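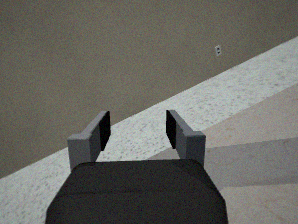

The game was called Utlow, and everyone at work had finished it over the long weekend except me. They came back with red eyes and a way of going quiet when it was mentioned. One of them told me it had made her call her mother. I said a parking ticket once made me call my mother. She said I would understand when I got to the bridge.

I bought it in August, when it went on sale for 30 dollars, which was still more than I thought a story should cost when you have to do the walking yourself.

You play a courier. You have a sealed box and you must take it to the city of Zamani, where a war either is over or isn't, depending on who you ask. I had played this before under other titles. There is always a box. By the second hour I had decided what was in it (nothing, and the nothing would mean something) and I told the screen so.

The only other person on the road is Gastus, an old mule driver who joins you at the first river. Gastus talks. He talks while you climb and he talks while you check the map, and whoever wrote him was proud of him, you could hear it. He says the road remembers. He says it twice. My notes from that evening, because I had started keeping notes to use against my coworkers, read: "mule better than driver."

I should say I wanted to be wrong. People like me always say that, and I don't believe it when they do.

The studio had put out a number before release. There were 600 endings. I looked for the catch and found a thread where a patient stranger had sorted them all, and there were 4. The rest changed the color of a scarf, or whether the mule had a name. I read the whole thread, all four endings included, and went to bed pleased with myself.

So I knew about the bridge when I came to it. I knew that Gastus stays behind at Flidell, on the near side, and that you can open the box for him or not. I knew the music would drop out. It did. He sat down on the wall and asked me, as he asks every player who has ever bought the thing, whether I was in a hurry.

Two answers came up. Yes. No.

I put the controller on the couch and went to the kitchen and ate some crackers over the sink. It was past one in the morning. I thought about how cheap it was, an old man on a wall. Any fool could write that. You take someone who has been talking for eleven hours and you make him ask a question, and then you make him wait. The waiting didn't even cost them anything. It was one animation, a hand moving on a knee, going around again and again.

When I came back he was still at it. The hand, the knee.

I picked No. He nodded and said nothing, and I waited for the line, because there had to be a line. The road remembers, a third time. I had my pen ready. He looked at the river. The mule ate something. After a while I noticed I was allowed to move, and that I'd been allowed to for some minutes, and I hadn't.

I never opened the box. I didn't carry it over either. I saved, and the game told me I had walked 3167 steps that day, a figure I had no way to check and didn't trust.

At work they asked how far I'd gotten. I said Flidell. The one who had called her mother gave me a look, and I told her the writing was thin and the mule had carried most of it. She asked what I'd picked.

"It doesn't change anything," I said. "There's a thread."

"I know. What did you pick?"

I told her I was in a hurry, and went back to my desk. The save is still on there, with him on the wall. I've started two other games since then, and they're both fine.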